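Chapter 7
Bags, Pouches and the Packing Table

By the end of this chapter you should be able to:
choose a resealable bag of the right size for a flat item
set up a table for packing by hand
close a zip bag and check the closure
keep a simple record of what has been packed

Most small goods that leave a stockroom are flat or nearly flat. Letters, cloths, leaflets, sewing patterns, spare covers and instruction sheets all travel well in a clear resealable bag, and the bag often costs less than the label stuck to it. The work is easy to learn. It is also easy to do badly, and the mistakes tend to show up a long way from the table where they were made.

When Asif Chaudhry took over the packing room at Grumanden, a mail-order supplier of craft materials, the room sent out nearly 3000 bags in a busy month. Of the complaints that came back that May, the largest group had to do with bags that had opened in the post. He changed two things. The tables were cleared of everything except the job in hand, and each bag was laid flat before it was closed. We shall return to the Grumanden figures in section 7.4.

7.1 The table

A packing table should be flat, plain and pale. A pale top makes it easy to find dust, loose threads and scraps of backing paper, though clear plastic can be hard to pick out against it. Bags with a coloured zip are a help in this respect. Wipe the top down before each batch and let it dry fully. Light should come from above, and should be bright enough for you to see the line of the closure without bending over it.

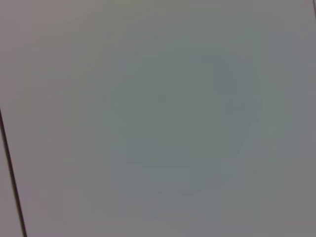
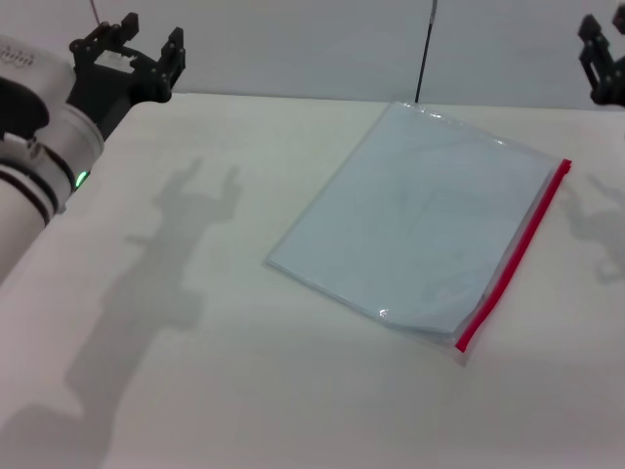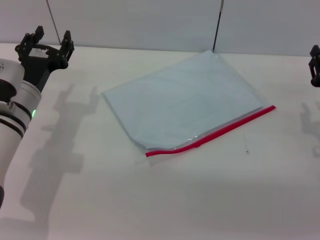 Figure 7.1 The pale work surface. In the last picture a clear resealable bag with a red zip lies near the centre of the table, with a light-blue sheet inside.

Keep supplies of empty bags to one side, in the box they came in. A full box from Sandhu, the make used in our exercises, holds 800 and should not be tipped out on to the table. Take out 20 at a time. A small batch is quickly checked, and if the count is wrong at the end you have only a few bags to go through again.

7.2 Fitting the bag to the item

Measure the item after it has been folded. The bag should be a little wider than the item and long enough for the zip to close without touching it. A sheet that presses against the zip will bend at the edge, and may work the closure open when other bags are stacked on top. A bag that is far too large lets the item slide and crease.

Put the folded edge in first. Hold the mouth of the bag open with one hand and guide the item in with the other, keeping it level. Once it is inside, lay the bag on the table and smooth it from the bottom towards the zip to let the air out. Then press the zip together between finger and thumb, starting at one end and moving steadily to the other. Run along it a second time. Pull gently at the middle of the mouth to check that it holds.

Terms used in this section
Mouth: the open end of the bag.
Margin: the strip of plastic beyond the zip, on the outer side.
Batch: a group of bags packed and checked together.

Exercise 7A
Working in pairs, pack one batch of folded sheets in the medium Garelska size. One person packs and the other checks each closure. Write down how many had to be closed again, then change places and repeat the exercise.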